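3 May 2022

I drove 2 hours to Belness to watch eight fights in a converted ice rink, and I would do it again, though I would eat first. The arena hot dog has been through more rounds than most of the undercard.

The card was sold on the main event, a ten-round middleweight fight between a kid out of Gronow with a nice jab and a veteran from Dutlow with a nice pension plan. The posters called it a war. The kid's camp called it a stepping stone. The veteran said he was in the best shape of his life, as he has before each of his last six losses. I had him winning, which tells you how my picks went this spring.

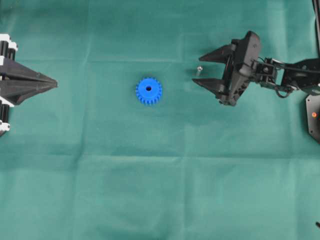
Small-hall boxing lives or dies on matchmaking, and whoever put this bill together had clearly never met a southpaw. Three of the first four bouts were righty against lefty, which means three bouts of men stepping on each other's feet and apologizing with their elbows. When styles fit, a fight turns over like clockwork. When they don't, you get a blue plastic gear lying by itself on a green cloth, perfectly good teeth all the way round and nothing for them to bite on. The second bout was a lot like that. Both guys could fight. They just couldn't fight each other, and the crowd let them know it from the middle of round one.

The announced attendance was 672. I've been going to this building since it still smelled of Zamboni, and I'd say the number included the parking lot. The people who did come were loud, though, and the row behind me had brought a cowbell. I'd like a word with whoever sold them the cowbell.

The women's flyweight bout was the best thing on the night and went on fourth, when half the room was in line for beer. Six rounds, no clinching to speak of, both of them throwing in combination right up to the last bell. The judges had it a draw. I had it by a point for the fighter in the red corner, but I'm not going to write a letter.
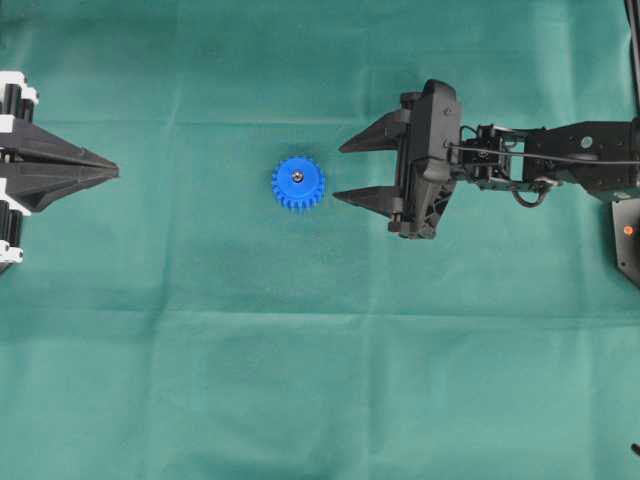
Distance is the thing I keep banging on about to anyone trapped in a car with me. The kid from Gronow understands it. He sat just outside the veteran's right hand all through the first three rounds, made him reach, and tapped him with the jab on the way back. He kept his right cocked the whole time and left it there, like that open gripper pointed at the gear, right next door to the thing and holding none of it. You could hear people yelling at him to let it go. I may have been people.

He finally threw it in the fourth. The veteran took it on the forehead, smiled, and walked him to the ropes for the best minute he's had in years. For that minute my pick looked like genius. Then he got tired, the kid got his feet back, and the rest of the fight was a long polite mugging. Unanimous decision, wide on all the cards, and fair.

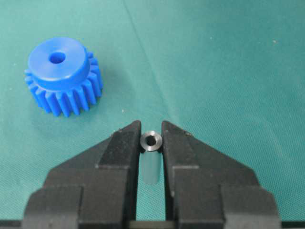
*Blue gear, green cloth, black gripper.*

My complaint, and I've had it for a while, is what happens to the kid now. The word in the lobby was that his people want him in Plitach in October, on a bigger bill, against somebody with a ranking. I think that's 2 fights too soon. He drops his left when he's bored, and he got bored in round seven. A ranked guy notices that. He also hasn't been hurt yet, and you don't know what you've got until he has.

But prospects are on a clock and promoters own the clock. If he waits, somebody else's kid gets the slot. If he goes and loses, they'll say he learned a lot, and he'll be back at the ice rink in two years as the veteran with the pension plan, in the best shape of his life.
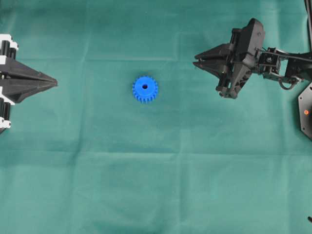
*The gear again, with a gripper reaching in at the left.*

On scoring: I sat down when I got home and went back through my little notebook, where I've now scored 456 rounds without once being asked to. I agree with the official judges more often than I thought, which is a blow. Where we split, it's nearly always the quiet rounds, the ones where not much lands and you have to decide whether walking forward counts for anything. I say it doesn't. The judges at Belness say it does, every time, and the home fighter always seems to be the one walking forward.

Parking was ten bucks, cash. They were out of mustard by the third bout.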